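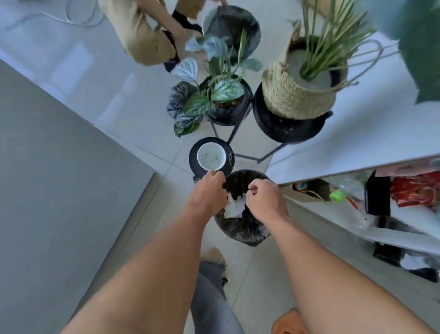 Notes from the Cheap Seats
8 August 2019

Well, we're in that awful stretch of summer when there's no hockey on and I've rewatched last season's overtime games so many times I can call them along with the announcer. So thank you to everyone who wrote in about the Karnham Rink schedule, because at least it gave me something to get worked up about!

If you missed it, the new ice times went up last week, and the adult C league has been moved to the late slot. And I mean late. My team, the Rurside Otters, has a 10:45 p.m. puck drop for five of our first eight games. I love this sport more than is good for me, but I also have a job that starts at seven, and so does our entire second line. The rink says the figure skating club needed more evening ice, and fair enough, they've got kids to get home. I just wish they'd split the late games between the C and B leagues the way they did two winters ago. I've sent an email. If you feel the same way, send one too, and please be nice about it (the front desk folks didn't make the schedule, they only get yelled at for it).

On to the good stuff. Senga Menzies is coming back to play goal for us! Those of you who have been around a while will remember her from the season we made the semifinal, when she stopped everything Lement threw at her for two and a half periods and then got beaten on a puck that went in off our own defenseman's skate. That defenseman was me. She has never once brought it up, though her husband has. She took last year off after knee surgery and has been skating with the morning group since spring, and the couple of times I've shot on her she looked as quick as ever. Getting up off the ice after a save is a little slower, she says, but she wasn't planning on giving up rebounds anyway.

Having her back changes how we can play. Last season we went through four goalies, two of whom were forwards in borrowed pads, and it showed. We let in 63 goals. We also backed into our own end every time the other team crossed the red line, because we were all scared to death of giving up a shot. With a real goalie behind us I'd like to see us stand up at the blue line a bit more and let the wingers go. Our breakout was terrible too, and I include myself in that. Up the boards, off the glass, straight to the other team, repeat. We have two practice skates before the opener and I'd be happy to spend one of them on nothing but that.

Lement is still the team to beat. They've kept the same top line for what feels like forever, and the tall center with the orange gloves (you know the one) is back after threatening to retire again. I hear they lost a couple of guys on defense, though, so maybe this is the year. We get them second game of the season and then not again until December, so let's not be asleep for that first one. Yes, it's one of the 10:45s.

A few bits of business. Team fees are $500 for the full season this time, or $329 if you're a half-share skater. That covers ice, refs and the banquet. It doesn't cover jerseys, so if yours still fits and the number hasn't peeled off, keep wearing it. I've got a big bag of old blue ones in my garage, mostly extra large, free to anybody who wants to come dig.

Skate sharpening: the machine at the rink is down again. I took mine over to Szabó, the shop past the car wash, and got them back the same afternoon with the best edges I've had in years. I asked for a half inch and got a half inch, and I was so used to whatever the rink machine does that I fell over on my first crossover.

We're also short one left-handed defenseman and could use a couple of subs for the weeks when people travel. You don't have to be good. You have to be able to stop, ideally in both directions, and you have to answer texts. If you know a person like that, have them reply to this email or find me at the drop-in skate. I'm the one in the beat-up white helmet complaining about the schedule.

First practice skate details are coming as soon as the rink confirms our ice. Bring a dark jersey and a light one, and would whoever ended up with my roll of clear tape please bring that too.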